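Stetside Bimanual Cell: Set-up and Operating Guide
Section 4. Recording and Scoring the Tray Transfer Task

4.1 Purpose

This section covers the tray transfer task used in the Pandholm comparison. The comparison measures how much a policy trained on two-arm demonstrations loses when the far camera is removed from its input. Operators who only collect demonstrations need 4.2 through 4.5. Operators who also score policy rollouts need the whole section.

The task definition was revised in April by Mio Arai. Recordings made under the earlier definition are kept in the archive and must not be mixed with new ones. The earlier definition allowed objects to be handed from one gripper to the other above the table. The present one does not.

4.2 Before you start

1. Confirm that both arms are in the rest position and that motor power is off.
2. Check the cable runs on each arm from the base to the gripper. A cable must be able to follow the full reach of its arm without pulling tight.
3. Clear the middle of the tabletop. Objects that are not part of the task may stay along the rails if they are outside the reach limits set in Section 3.
4. Place the yellow tray on the left and the orange tray on the right.
5. Load the trays according to the start list for the session.
6. Turn on motor power. Wait for both arms to report ready.
7. Start the Gajdoš recorder and enter the session name. The recorder will not accept a name that is already in use.

CAUTION: Keep hands outside the extrusion frame whenever motor power is on. The reach limits apply to commanded motion only. They do not apply when an arm is moved by its leader handle.

Note: Do not move the cameras between sessions. If a camera has been touched, repeat the calibration in Section 2 before recording anything.

4.3 Checking the views

The recorder opens with the live views in a row. Compare them with the reference views for the cell. The trays do not have to match to the millimeter, but each tray must be on its own side and both grippers must be inside the view.
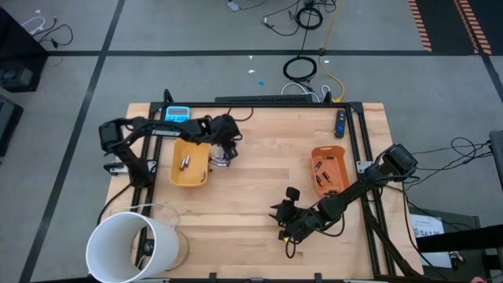
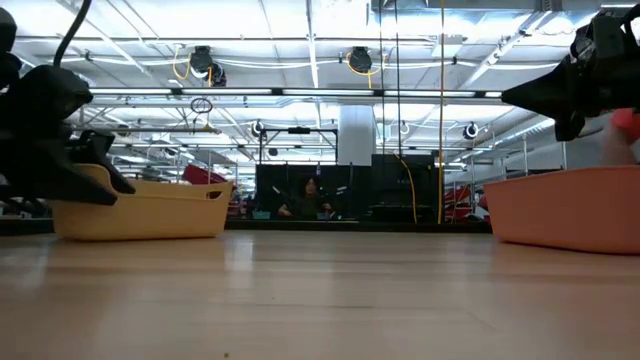
Camera placement has more effect on the result than we expected when the comparison was planned. The high view gives the policy the position of each object in the tray plane, and the low view gives it the height of the fingers above the rim. In the high view, the batteries in both trays can be seen from above, including the two lying side by side in the orange tray. In the low view the tray walls hide whatever is inside, and a policy that receives this view alone has to act on rim and finger position. Keep this in mind when you score failed grasps in 4.6.

If a live view differs from its reference:

1. Stop the recorder.
2. Turn off motor power.
3. Check the camera mount for play.
4. Repeat the calibration.
5. Restart the recorder and compare again.

Note: The low view takes in a large part of the room. Changes in the background are accepted and are not a reason to repeat a recording. People may work behind the cell as long as they stay clear of the frame.

4.4 Recording a demonstration

1. Take both leader handles. The arms follow as soon as the handle switches are closed.
2. Bring the left gripper over the yellow tray and the right gripper over the center of the table.
3. Press the foot pedal once. The recorder starts writing.
4. Grasp one battery with the left gripper, lift it clear of the rim and set it down in the center zone.
5. Pick it up with the right gripper and release it inside the orange tray.
6. Return both arms to the positions in step 2.
7. Press the pedal again to stop.

One battery is one demonstration. If the start list calls for several transfers, record them as separate demonstrations and do not reload the trays in between.

The time limit is 30 seconds. The recorder closes the file at the limit and marks it as overrun. Overrun files are kept but are left out of training.

CAUTION: Do not press the fingers against the tray floor to straighten a battery. The gripper motors stall before the tray gives way. If a battery lies against a wall and cannot be grasped, abandon the demonstration with a long press on the pedal.

CAUTION: Remove any battery with a damaged sleeve from the set. Metal fingers or fittings can bridge the ends.

4.5 After a session

1. Put both arms in the rest position.
2. Turn off motor power.
3. Play back the first and last demonstration in every view.
4. Enter abandoned demonstrations in the session sheet with a short reason.
5. Start the transfer to storage. Leave the recorder open until the transfer is confirmed.

A full set is 900 demonstrations. The set may be spread over any number of sessions, but all of it must be recorded with one calibration.

4.6 Scoring rollouts

Rollouts are scored from the recording, with the policy name hidden. Use the Tosetti scoring sheet and enter one code for each rollout.

Code 0: the left gripper did not lift a battery.
Code 1: a battery was lifted but did not reach the center zone.
Code 2: a battery reached the center zone but was not picked up by the right gripper.
Code 3: a battery was picked up by the right gripper but was released outside the orange tray.
Code 4: the transfer was completed.

A battery that rolls out of the center zone after release is scored as code 2, even if the right gripper follows it and makes contact. A battery that comes to rest on the tray rim is scored as code 3.

For code 0, add the letter H if the fingers closed above the battery and the letter P if they closed beside it. Use the high view to judge P. Use the low view to judge H. Leave the letter off if the two views disagree.

4.7 Result of the first comparison

The first comparison used 194 rollouts, split evenly between the policy with both views and the policy with the low view removed. Of the code 0 rollouts in the second group, 17 carried the letter H. No code 0 rollout in the first group did. Errors beside the battery were not affected to a degree that the sample can show.

The reverse test, with the high view removed, has not been scored. Recordings for it use the same start lists and the same calibration file.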